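Plerkholm folk festival names its headliners, but the sums are still missing

The Plerkholm Folk Weekend will go ahead in January after all, with fiddler Ylva Vik and the Baptiste Rey Trio at the top of a bill that organisers are calling their strongest yet. They called the last one their strongest yet as well, and it ended with the Saturday-night crowd standing in a paddock listening to a generator.

This year the festival moves off the paddock and into the old showground at Ornemdale, 71 kilometres up the road. The name stays the same, so ticket holders for the Plerkholm Folk Weekend should be clear that they won't be going to Plerkholm. Director Ludivine Huet said the new site had better drainage, mains power and "a bit of atmosphere". She was less definite about how people without a car are meant to get there.

"We're talking to a bus operator," she said. Asked which one, she said the talks were at an early stage.

Vik will play both nights, first with her own band and then in what the program describes as a special collaboration. The collaborator hasn't been named. Rey's trio closes the second night at 9.30 pm, a late start for a site where amplified music has to stop at 11. Borghild Tangen, who drew the biggest crowd at the last festival with a set of unaccompanied ballads, is back in the afternoon slot, and local favourites Maltudero will run the barn dance. Eleven other acts are listed, three of them as "to be confirmed". 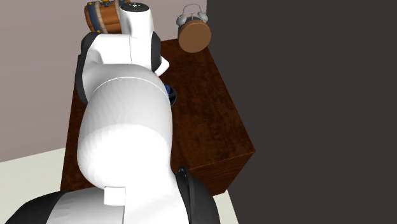
Tickets go on sale at $60 for a day and $95 for the weekend, up from $48 and $80. Huet put the rise down to insurance and the cost of the stage. She would not say how much of it was the stage. Camping is extra, and so is parking, which was free at the paddock.

The organisers say 846 people came last time. That figure is hard to square with the one given at the gate on closing night, when the crowd was announced from the stage as more than 500. Both could be right, depending on whether someone with a weekend pass gets counted once or twice, but the festival has not published a breakdown and Huet said there were no plans to do so.

It matters a little more than usual this time. The showground comes with a hire fee, and the festival has asked the shire for a grant to help cover it. The application leans heavily on visitor numbers and on what those visitors are supposed to spend in town. Ornemdale has one pub, a bakery that shuts at two and a service station.

Sylvain Tanguy, who runs the pub, said he would put on extra staff but had not ordered anything in yet. "I've been promised crowds before," he said. "We had the vintage tractor rally in and I was eating pies for a fortnight. If they come, they come, and they'll be welcome."

The sound contract has gone to Lebrun, replacing the firm that handled the last festival. Musicians will be pleased to hear it. Several complained afterwards about monitors that cut out, and one band finished its set gathered at the front of the stage without microphones, to what was probably the warmest applause of the weekend. Organisers said at the time that a full review would be held. Huet said the review had been "more of a conversation".

As for the music, there is not much to grumble about. Vik has not played in the district for years and her new tunes are said to be worth the drive. Tangen could fill a hall on her own. The workshops also look good on paper, with sessions for beginner fiddle, harmony singing and spoons, though places are limited and must be booked separately.

Refunds will be offered if the whole event is cancelled. They won't be offered if individual acts pull out or the program changes, and buyers may want to read that part of the conditions before paying for an unnamed collaboration.

Gates open at 10 am on both days. The shire is expected to decide on the grant before tickets go on sale.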